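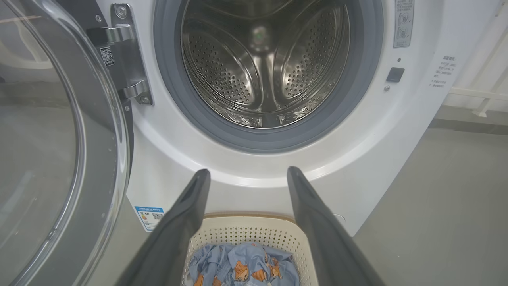
ok going to do the chicory thing as a thread bc my replies are a mess and people keep asking

background, I've been reading soldiers' letters for the coffee bits. just the coffee bits. my grandfather thinks this is a waste of eyesight

1/ everybody knows the marching armies wanted coffee. what gets skipped is how much of what they drank had no coffee in it. roasted acorns. rye. okra seed. sweet potato cut small, dried, burnt black. people will roast anything

2/ the letters I'm working from are the Fagundes papers. 889 letters, one family, three generations. somebody put them in shoeboxes by size of envelope. not date. SIZE

3/ earliest one is 1842. no war in it at all, just a guy at a supply post complaining that the beans came green and there's one pan for everyone. he's got a whole paragraph on the pan

4/ green beans matter here. you got them raw and roasted them yourself over whatever fire you had, then smashed them with a rifle butt or a rock. so every cup was different and most were bad. he calls his "scorcht on the one side and raw on the other" which, same

5/ then the later letters, the grandson's. he's writing home and asks for coffee before he asks for socks. then socks. then coffee again in the P.S.

6/ his mother sends a tin. it takes forever to get there. he writes back that it's "cut with something" and he's furious. she writes back that it was chicory and he's been drinking it at her table his whole life lol

7/ I love her. she signs every letter with just her initial and a line about the weather

8/ someone asked, is chicory a coffee substitute or an extender. both. it's a root, you roast it, it goes dark and a bit sweet, no caffeine. cut the coffee with it and the pot goes further. drink it straight and you've got a hot brown drink and a headache by noon

9/ side note the headache shows up ALL over these letters and none of them connect it to the coffee running out. "a bad head since Tuesd" etc. I've got 55 letters tagged for it so far and I'm not through the second box

10/ correction to what I posted last month, I said the Ditholm depot was issuing roasted. wrong. green until much later, I misread a lable on a ledger page. thanks to Eun-seong Geum for catching it, very politely, with a scan

11/ Eun-seong also found the ledger line I'd been hunting for: 2700 pounds of coffee in, and then nothing for the entire winter. just blank rows. and the letters from that same winter are all acorns acorns acorns

12/ so I tried the acorns. of course I did. you have to leach them first or it's like licking a fence. several changes of water, dry them, roast them dark, grind

13/ verdict: smells great. genuinely nutty. tastes like the smell got up and left. second cup with sugar was ok. third cup I did not have

14/ rye was better. burnt toast but in a friendly way. would drink again if coffee was gone, would complain about it in writing

15/ didn't do okra seed yet, need more seed than I've got. if you grow it and let a few pods go woody pls message me, I'll pay postage

16/ for the person asking about instant. yes there's some in the last box, the third generation guy. he eats it dry out of the packet on night watch. spoonful, swig of water. says it works faster. he also trades his cigarettes for it at a rate he is clearly very proud of

17/ haven't typed those up yet, handwriting is awful, like he wrote them on his knee. probably did

18/ transcripts are going up bit by bit on the Trilico archive page, search Fagundes. typos in the transcripts are theirs, typos in this thread are mine

19/ oh and the talk at the Prallider library is in March, evening, 7pm start. there will be rye coffee to taste. there will also be real coffee, calm down

20/ forgot the best bit. last thing in box two is a scrap, no date, no name, mother's handwriting: "Tin is on the high shelf. Leave some." going back to box three now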